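Progress report: loan equipment store, Grolbridge
Prepared by Rochelle Calloway for Alterness

Reporting period: to end of August

1. Spending
Of the 1,197 allocated, 952 has been committed. The balance is held for shelving.

2. Sports gear
Boxing items are sorted at the table by the window. The red focus mitt and the blue glove are listed under separate item codes.

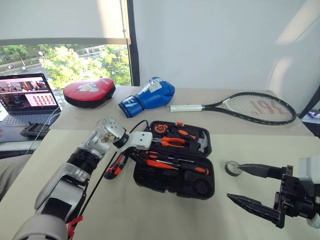

3. Tool kits
Each kit is checked with the case open flat. The tape measure, pliers and claw hammer have molded slots in one half.
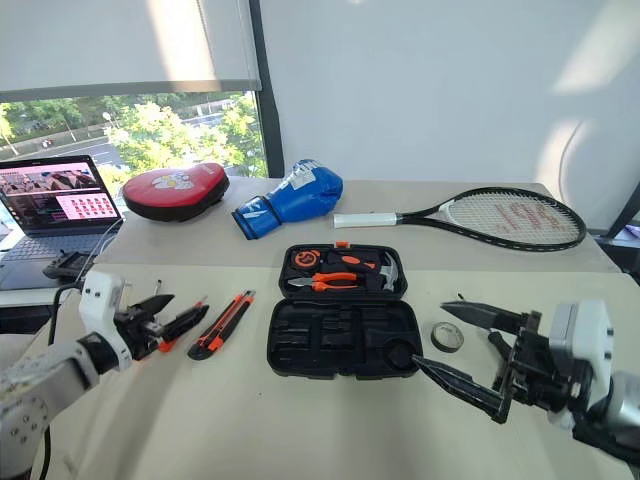 Utility knives are entered on a separate line and signed for by adult borrowers only. Labels for almost 300 items are on order from Liew. Delivery is due next period.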